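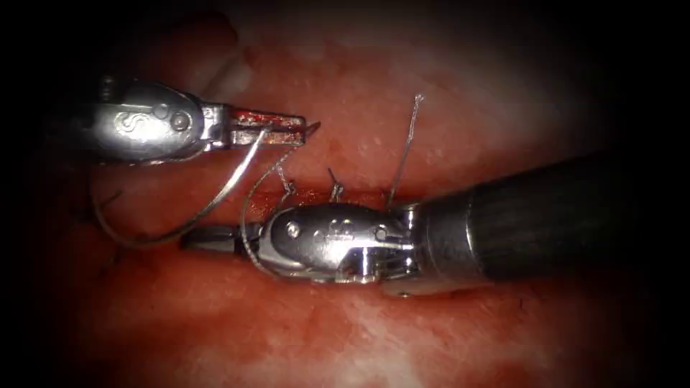 Keltel General Hospital will move the cleaning and sterilizing of its surgical instruments to a new building on Negussie Street in January, ending years of complaints about the cramped basement rooms where the work is done now. The hospital board approved the move at its last meeting of the year. The department handles everything from retractors and clamps to narrow, hinged instruments whose jaws can come out of an operation smeared with blood inside and out, with small pivot pins beside them that have to be cleaned by hand before they go near a washer. Most patients never see the department, but no operation at Keltel starts until its trays have been signed for.

The board's decision was published on December 4, 2023, along with a summary of the costs and a floor plan.

According to the summary, the department processed 3,055 trays in its busiest month this year. The busiest month last year was 3,018. The increase is small, but managers told the board that the trays themselves have become larger and take longer to check. The basement was laid out when the hospital had fewer operating rooms and did almost no outpatient surgery.

Genivaldo Rocha, who has managed sterile processing at Keltel for nine years, said the main problem is floor space.

"We have carts waiting in the hallway most afternoons," Rocha said. "Dirty carts on one side and clean carts on the other, with tape on the floor between them. The inspectors have accepted it every time, but they mention it every time too."

The basement work area measures 970 square feet. The Negussie Street building, a former dental supply warehouse, is several times that size and has a loading dock at each end. Used instruments will come in at the east dock and sterile trays will leave from the west. Staff who work on one side will not cross to the other during a shift without changing clothes.

The building is a five-minute drive from the hospital. Two vans will make the trip through the day and evening, and a small sterilizer will stay in the basement for instruments that are dropped or needed again at short notice. Surgeons had asked for that before they would support the plan.

Distance was the question that took up most of the discussion. Blood and tissue that dry on an instrument are much harder to remove, and the hinges and box locks are the hardest places to reach. Under the new plan, operating room staff will wipe instruments down during the procedure and spray them with a wetting solution before the cart is closed. The carts are sealed for the ride. A van that is delayed must report to the department, and the trays on board will go to the front of the line. 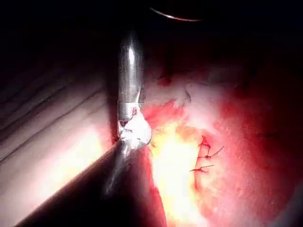 White tissue at the tip of a metal instrument.

A board member asked what would happen if the Wavach bridge was closed, as it was for most of a week last winter after the ice storm. The route from the hospital to Negussie Street crosses the river there. Rocha said the vans would use the county road, which adds a little under half an hour each way, and that the hospital would keep extra sets of the most common trays on its own shelves. The basement sterilizer could cover emergency cases.

The hospital bought more instruments this fall to make that possible. The added sets are for general surgery, orthopedics and obstetrics. Eye surgery will not get extra sets for now. Its instruments are cleaned separately and the schedule for those cases is set well in advance.

The move will cost less than a basement renovation, which the board looked at two years ago and turned down. That plan would have meant closing part of the department for most of a year and sending trays to another hospital. It also left the ceiling height unchanged. The newer washers do not fit under the basement ceiling with their ducts attached.

Zondard, the contractor for the Negussie Street work, finished the floors and wall panels last month. The water treatment system is installed and is being tested. The sterilizers will be delivered before the end of the year and must pass a series of test loads before any tray from them can be used on a patient. If a load fails, the testing starts over. The opening date is therefore not fixed, and the hospital has told surgeons only that it will be in January.

The department has 40 employees. All of them have been offered jobs in the new building at their present pay, and the hospital is hiring for three more positions on the night shift. Drivers will be employed by the hospital and not by an outside service. The union that represents the technicians had asked for this, saying that the people who move the carts should have the same training as the people who clean what is in them.

Parking had been another concern. The warehouse lot holds enough cars for one shift but not for two at the same time, and shifts overlap by half an hour in the afternoon. The city has agreed to let employees use the gravel lot behind the old feed store until spring. The bus to the hospital also stops on Negussie Street, but the last one leaves before the evening shift ends. The hospital said it would look at a shuttle if enough employees ask for one.

Training in the new building began two weeks ago, with groups of technicians spending part of each shift there. They have been practicing with old instruments that are no longer used in surgery. Rocha said the biggest adjustment has been the tracking system. Each tray will be scanned when it enters the building, at every step after that, and again when it gets back to the operating rooms. In the basement, part of this is still written by hand on cards.

"Some of us liked the cards," Rocha said. "But when a surgeon calls and asks where a tray is, you have to go and find the card."

The hospital plans to take on work from smaller clinics once the building is running. Two clinics on the north side of the county now send their instruments out of state and wait several days to get them back. No contracts have been signed. The board said it wants to see six months of regular operation first.

The basement rooms will be used for storage at the start. The hospital pharmacy and the physical therapy department have both asked for the space, and a decision is expected next year.

Residents who live near the Negussie Street building can see the floor plan and the van schedule at the hospital's front desk. Comments on the schedule can be left there in writing. The vans will not run between midnight and 5 a.m. except for emergencies.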